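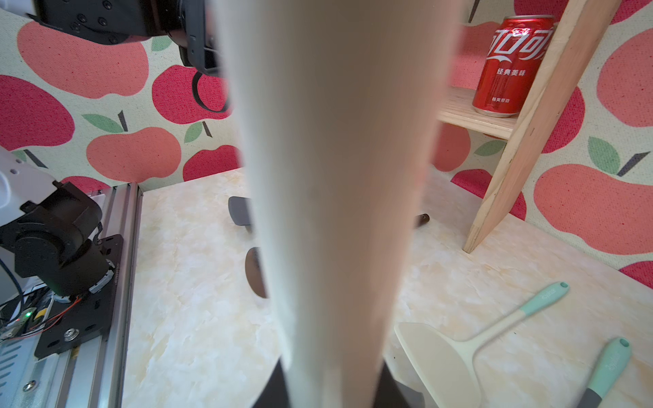
Can I use the word lists in a class handout or a cookbook without asking first?

Help yourself, and please do! Everything in the collection is free to copy, print, cut up and rearrange, as long as you put the name of the collection somewhere on the page and don't present the contributors' quotes as your own grandmother's.

Cetdale Kitchen Words
A collection of household names for kitchen things

Welcome, and thank you for stopping by. Cetdale Kitchen Words is a small collection of what people call the things in their kitchens when they're at home and not trying to impress anybody. We mean the drawer that has a name, the good knife that has a name, the bowl that only comes out for one kind of salad, and all the spatulas, turners, flippers, lifters and scrapers that start arguments at holidays. It grew out of a long email chain between me (Augustina Quansah) and Kwesi Aidoo, who was certain that a spatula is the flat thing you turn eggs with and that what I called a spatula was a scraper. We never settled it, but we did start writing down what everybody else said.

What's in the folder

words.csv is the main file, with one row for each word as given by each contributor. If two people in the same house gave the same word, you'll find it twice, and we left it that way on purpose.

households.csv has one row per household, 56 in all, with the region people told us they grew up in and the languages spoken at the table. There are no street addresses and no last names.

quotes.txt holds the longer remarks people sent along with their words. It's the part I'd read first, with a cup of tea – some of them go on for a page and I wouldn't trim a line.

prompts.txt has the questions exactly as we asked them, including the clumsy early wording that Wian Maluleke later talked me out of.

Columns in words.csv

thing: our own plain label for the item, such as "turner, flat" or "ladle, small". We tried to pick labels that sound a little dull so they wouldn't compete with anyone's real word.

word: what the contributor calls it, spelled the way they spelled it.

said_by: who in the house uses the word. Values are everyone, adults, children, one person. If it says "one person," the quotes file often has the story.

language: the language the contributor says the word belongs to. Several rows say "ours," and we kept that too.

sure: yes, no, or sort of. Please don't fold "sort of" into "yes". Kwaku Kwofie did that in an early chart, and a perfectly nice disagreement about the word "dipper" disappeared.

How the words were gathered

Most of the words came in by paper form, passed along through friends, a cooking class in Plilano, and the notice board at the Annan Street library, where the librarians were kind enough to keep a box for us. The rest came by email. Each form asked for names for 50 ordinary items, and people could skip as many as they liked, which they did (almost everyone skips the nutmeg grater). I typed up the forms in the evenings and Augustina Aidoo checked my typing against the paper, and if you find a mistake after that, it's surely mine. We finished the last round of checking on 19th March.

We asked by description and let people answer before they saw anyone else's list. That matters more than you'd think. My first batch of forms used the word "spatula" in the instructions, and back came a pile of spatulas. Those 14 forms are marked early in households.csv, and you may want to leave them out if you're comparing words for turners and scrapers.
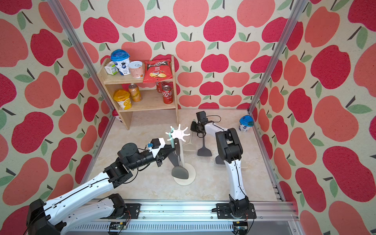 The hardest entries have been the things that hold other things. People have lovely, settled names for a whisk and then go blank when you ask what the whisk lives in. A crock is easy enough, and so is a rack on the wall, but take a white stand with a round base, a pole, and a star-shaped top with curved hooks radiating out, and see what your family says. We've had "the tree," "the carousel" (from a household whose stand doesn't turn), "the hanger," "the spoon palm," and in one case simply "up," as in "put it up." Our label for all of these is "utensil stand, hooked," and we keep it apart from "utensil crock" and "utensil rack, wall" even where a household uses the same word for every one of them. If you merge the three you'll get a tidier table, but you'll lose the people who say "tree" only for the kind with hooks.

Spelling and sorting

We didn't correct spelling. A word like "scrapey" turns up as scrapey, scrapie and scraypy, and for all we know those families would defend their spelling to the last. If you need to group them, the file groups.csv has our best guess at which spellings go together. Treat it as a suggestion. Capital letters are kept where people used them, so you'll meet both "the big pot" and "The Big Pot," and the second one is usually a particular pot.

Accents and other marks are saved in UTF-8. If your spreadsheet program shows strange characters, import the file and choose the encoding by hand instead of double-clicking it. I've been caught by this more often than I'd like to admit.

What it's good for, and what it isn't

It makes a fine starting point for a lesson on family language, a bit of color for a food column, or an afternoon of arguing. Dostine, the little newsletter Kwaku puts out, has been using one word per issue and asking readers for theirs. It would be a poor basis for a dialect map. Our contributors are mostly people who enjoy cooking and enjoy talking about it, many of them know one another, and whole regions are missing. Older contributors wrote more than younger ones. Children's words were nearly always reported by a parent, and I suspect a parent picks the cutest version.

Privacy

Everyone agreed to have their words and quotes shared. Names of relatives inside quotes were changed to a relationship (my aunt, my brother) unless the person asked us to leave the name in. If you're in the collection and would like something taken out, write to us and we'll do it in the next release, no reasons needed.

Known problems

The rows for "strainer" and "colander" are tangled, and 18 of them are flagged check in the sure column until we can reach the households again. The label "pan, deep" was used for two different items in the early forms. A few quotes refer to a drawing the contributor made on the back of the page, and the drawings haven't been scanned.

Sending us your words

Print the form in prompts.txt, or write the words in an email in any order you please. Tell us who says each one and whether you're sure. The next release is planned for June, and Wian is already collecting names for the lid that doesn't fit anything.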